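Score the Table, Then the Pickup

The Wistell student manipulation contest has used the same scoring sheet for two seasons. A team gets points for each object grasped, lifted and placed. I coach one of the 16 teams, and I think the sheet measures the wrong thing. This year's restaurant task makes the problem easy to see: two arms, printed menus, a tray and whatever else a team leaves within reach. 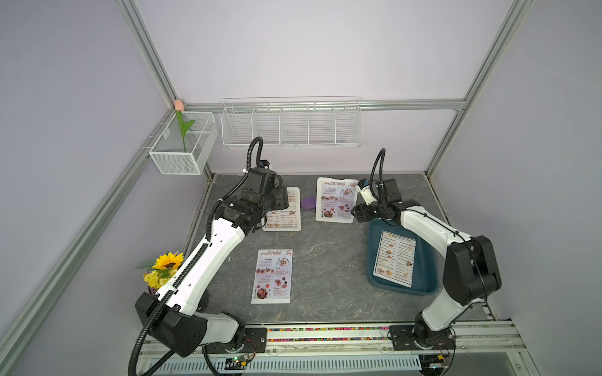
3 min read

A menu is a hard object. It is thin, it lies flat, and the gripper has almost no edge to work with. Under the current rules a menu is worth the same as a sponge. Students read rules closely, so they go for the sponge. My own team, Tonance, logged 2482 attempts this term, and only 19 percent involved paper. I can't blame them for that.

We use cookies to measure traffic and remember your settings. Accept | Manage preferences

The second problem is layout. Teams choose where things start, and a tidy start hides a weak program. A glove in open space tells a judge very little. Put the same glove next to a wall or under a card and the arm has to plan an approach.

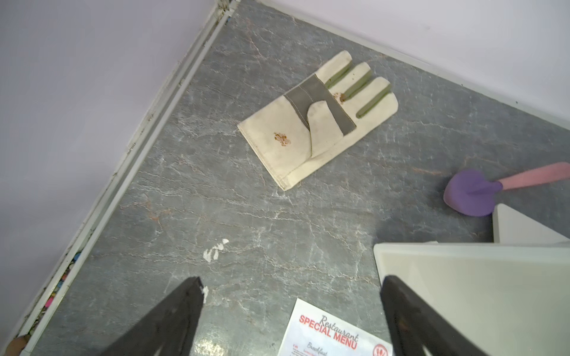
Yannick Sabatier, who coaches Chauvin, argues that random layouts punish beginners. He has a point – a first-year team can lose a whole run to one bad placement. His fix is to keep the fixed start. Mine is to run 2 rounds, one with the team's layout and one with the judge's, and to publish both scores.

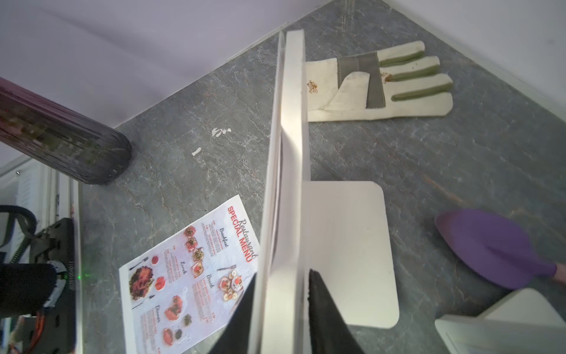 Gripper closed on the white L-shaped stand, with a menu and work glove on the table.

The Brollero league already lists its scores by object type. Copying that would take one extra column. I would also weight paper and cloth above rigid parts, and I would do it before the November rules meeting closes the sheet for another year.

Posted 11/7/23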